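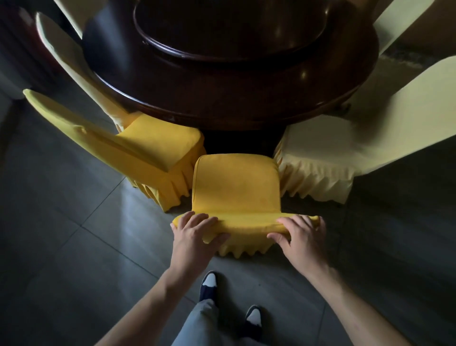
Chair covers on dining chairs – keep or bin?

wullach_618
October 8, 2020
We've got a round dark wood table with a lazy susan in the middle, and I put fitted covers on the chairs in September. Some mustard yellow, some pale cream, with a frilly skirt round the bottom. I love them! My other half says it looks like a tea room. The trouble is pushing the chairs in, I end up holding the front edge with both hands and the fabric bunches up under my fingers every single time. Do you lot just live with it?

Bullo5
Live with it. Mine have been on for 8 years and they only come off for the wash. Tuck the slack down the back with a bit of foam pipe lagging and they stay put much better.

mogensen_k
Sorry but I'd have them off. Lovely dark table like that and you go and hide the chairs? Frills pick up every crumb going too.

wullach_618
Ha, you haven't seen what's under the covers! The seats are a disgrace. And it's a tiled floor, so crumbs just get swept up.

darklow_dee
I'm with the frills. Plain ones look like a conference room, and yellow is nice against dark wood. Have you got felt pads on the feet? Half the tugging is the legs catching on the grout – mine slid in with one finger once I'd stuck some on. A pack of 11 from the market, don't ask me who needs 11.

mogensen_k
Pads fall off tiles in a week.

darklow_dee
Not if you clean the feet first they don't.

wullach_618
Right, pads first and then the lagging. Anyone know how to touch up a little pale chip on a dark glossy rim? Wax crayon or proper stain?

Bullo5
Wax crayon. Go a shade darker than you think.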